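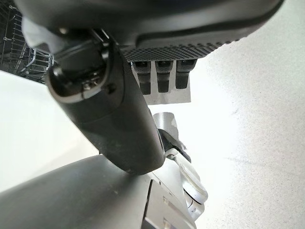
Wrist camera: arm segment close to the gripper body, wire rack at upper left.

Ticket 687: Right hand releases late during dishwasher loading
Product: Flirnex two-arm kitchen kit, evaluation unit
Hands: Kandau multi-finger, left and right
Control software: Jundix, build 577
Site: Pintér test kitchen
Opened: September 26, 2020
Status: Open, workaround in place

Reported behavior
On the loading routine, the right hand reaches the release point over the rack and stays closed. The log shows code 111 (release not confirmed). The hand opens after a delay or when the operator sends a manual release. The left hand does not log the code on the same routine.

Steps already tried by site
Power cycle of both arms. No change.
Hand calibration, right side only. Code came back on the next run.
Swapped the right hand cable for the spare. No change, original cable refitted.

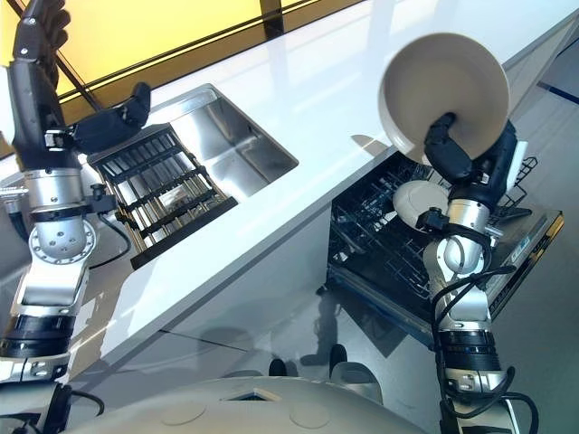
Flirnex Field Support – Household Kits

Response 1
The release check compares finger position with grip force. With a bowl held by the wall and tilted over the dishwasher, the thumb carries most of the load and the force reading drops slowly after the fingers start to open. Build 577 treats this as a failed release and holds. Please send the right hand log with force channels enabled. Run bowls and plates as separate batches so we can compare them.

Site reply
Log attached. 32 cycles, bowls and plates in equal number. Code 111 on bowls only. Plates set down in the lower rack released normally.

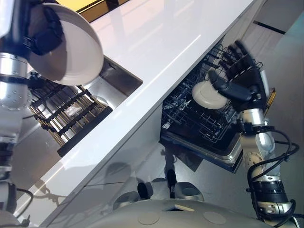 Left hand on the large bowl over the sink, right hand on a plate in the dishwasher rack.

Response 2
Log received. The force channel on the right hand has an offset at rest that the left hand does not have. Calibration should clear it, but the routine saves the new value only when both hands are calibrated in one session. Calibrating one side reports success and keeps the old value – this is a fault in Jundix and has been passed to the software group.

Workaround
1. Park both arms clear of the counter and the open dishwasher door.
2. Empty both hands.
3. Select Calibrate, then Both.
4. Restart the controller and check that the right hand force reads zero at rest.
5. Repeat the bowl batch.

Do not raise the release threshold to get past the code. The hand may open before the bowl is supported.

Site reply
Done as listed. Right hand reads zero at rest. Bowl batch repeated, no code 111. We would still like the fix before the evaluation ends, as operators here calibrate one side at a time.

Response 3
Fix is planned for the October build. Ticket stays open until the site has installed it and rerun the bowl batch.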